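Notebook, bench room, Holow building
February, started 9:40

Surface work on the long beige table, then the slatted platform next to it. Carried over from the last entry: the top still shows streaks in raking light, and the previous wipe-down did not change them. Question for the morning is whether they are residue, wear, or something in the surface itself.

Cleaning solution mixed fresh. Hedegaard neutral concentrate, 20 ml, made up to 240 ml with tap water in the marked bottle. Old bottle discarded. It had no mixing date, so there was no way to tell how it had been made up the last time. Label on the new one says February and the ratio.

Cloths: Roltine, the short-pile ones. The long-pile ones shed on this top and the fibers are hard to see against the beige until something is laid down on them. Long-pile stock moved to the sink cupboard for use on the floor.

Light readings with the desk meter laid flat, ceiling lights on, blinds down:
Near end, 489 lux
Far end, 173 lux

This is a larger difference than I expected and it explains some of the disagreement in earlier entries. Marks logged as "gone" at the far end were probably only badly lit. From now on the far end gets inspected with the hand lamp held low, and the reading goes in the entry.

Test patches, all on the near half:

Patch A. Dry cloth only, straight strokes along the length. Picked up a small amount of gray dust. Streak unchanged.

Patch B. Solution, cloth damp and well wrung, left two minutes, wiped, then dried with a second cloth. Streak slightly lighter when viewed from the window side. No difference from the door side.

Patch C. Same as B with a 20 minute dwell under a damp folded cloth. Streak lighter again, outline still visible. No dulling of the surface, no tackiness after drying.

Patch D. Plain water, same dwell as C. Result between A and B. So the concentrate is contributing something, though less than the dwell time is.

Did not try solvent. The Flerel sheet for the top lists alcohol as acceptable for short contact, but the sheet is for the current version and I can't confirm that ours is the same one. No abrasive pads either, including the white ones. The scratch by the corner bracket came from a white pad.

Working conclusion: at least part of the streaking is a film that softens with water and time. What is left after C may be wear. The specks are a separate matter. Two of them came off with a fingernail on patch B and the others nearby did not.

State of the table and platform. Faint darker streaks and a few specks still on the top. Black plates and looped cable still out on the slats. 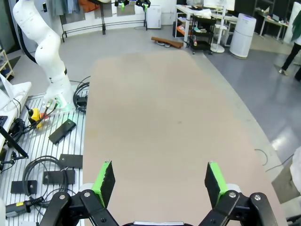 Cheng-en Hsieh thinks the streaks are from the drying and not from the wash: if the second cloth is already damp by the time it reaches the far end, it pushes the film along and leaves it there. He would rather see the top dried in short sections with a cloth change at each one, and the direction reversed between passes. He also wants the specks left alone until they have been looked at with the loupe, because picking at them could lift the surface.

Both points accepted. The first is easy to test and should have been in the patch plan. Stopped picking at specks.

11:15. Repeated patch C on fresh ground with the drying changed as above. Section length one forearm, new dry cloth per section, second pass back the other way. Outline of the streak is fainter than in the first C, viewed from both sides. One patch is not much to go on, but the method costs nothing except laundry. Called C2 from here on.

Loupe on the specks: most sit proud of the surface and have a hard edge. A couple look like small pits with dirt in them. The proud ones can probably be softened with a longer dwell. The pits should be left as they are and marked on the sketch so they are not scrubbed again next month.

Platform. The grooves are the problem here. The slats wipe clean in one pass along their length, but anything loose ends up in the grooves and a cloth rides over it. Tried the following on a short run at the clear end:
Soft brush, dry, pulling toward the aisle. Good, but it throws dust at the table, so platform first and table second from now on.
Vacuum with the narrow nozzle. Best result. Nozzle needs tape over the lip, bare plastic leaves gray marks on the aluminum.
Damp cloth folded over a ruler edge. Works for what the vacuum leaves behind. Slow.

Plates. They need a fixed place off the slats. They are awkward to pick up when flat, and each one covers several grooves that then don't get cleaned. Plan is a shallow tray on the lower shelf with a felt strip at the bottom, plates standing on edge. Holes up, so that the ones with holes can be found without pulling the rest out. Tray not ordered. Will check the Flerel offcuts bin before buying anything.

Cables. Loose coils go in hook-and-loop ties, one tie per coil, tag at the connector end. Anything plugged in stays where it is and is cleaned around. Loops lying against the edge of the table get lifted, wiped under, and put back the same way. The jacket on a black cable can leave a line on a pale surface if it sits long enough, and I would like to rule that out as a source for the streaks closest to the platform.

Left to do:
Whole top with the C2 method, near end first
Hand lamp check at the far end, with meter reading
Sketch of pits, taped inside the back cover
Tray for the plates
Ask Hedegaard whether a second rinse is needed at this dilution
Wash the Roltine cloths without softener

12:30. Cloths in the bag by the door. Solution bottle on the second shelf, cap tight, 240 ml line still readable.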